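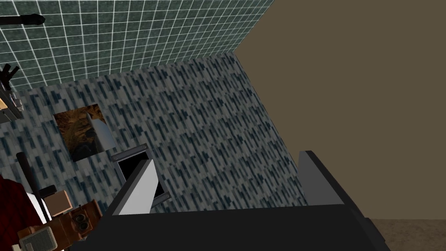
We have been using the Bramska simulator since April to plan which cleanup jobs the robot takes over at our offices and which ones stay with the cleaning crew. I run facilities for two buildings, and this review is about what the software did for the people who work in them. You load a room, put the gripper arm in it and try a task before anyone moves a real chair. The view I use most looks down past the two fingers to the floor, and in our test room that means a square brown mat and a black tray lying on speckled tile. With the left finger across part of the tray, you can tell quickly which approach blocks your own view.

Setup took two days. Walls and floors were easy. Small objects were slow, and the Gerkeo import plug-in we bought for them crashed twice on larger rooms. Support answered both times within a day.

The crew was worried at first, and I understand why. Their hours have stayed the same. What changed is the order of the work. Floor pickup used to come first on the evening shift and now the robot is scheduled for it, so the crew starts with kitchens and restrooms. Two of them also spend around 30 minutes a shift going over failed runs in Bramska and marking what went wrong. They were given a pay step for that, which I had to ask for. One person tried it and went back to regular cleaning.

Things I don't like: the training material is written for engineers, and the crew needed me to rewrite it. Undo only goes back one step. There is no way to leave a note on a run without opening the full editor, and that gets old at the end of a shift.

The license is $289 a month per building. We looked at Oreretti too, which was cheaper but limited us to 1000 runs a month, and we go over that.

I would buy it again for a site our size. Ask for the trial first and let the crew use it, not just the manager.

Posted Tuesday, July 28, 2026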